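Surface Finish Tester (part-time), Edside, Brillville

Edside checks coated tabletops and work surfaces for gloss, color drift and marking. The tester grades each panel and logs the result. 20 hours a week, 80 panels per batch.

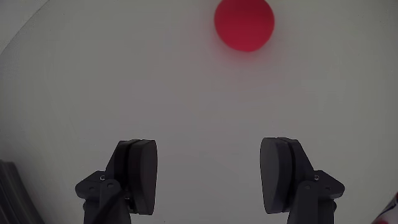 Applicants need normal color vision - tested on site - and steady record keeping. Training is given. Apply in writing to Edside, quoting job 2268, by the end of December.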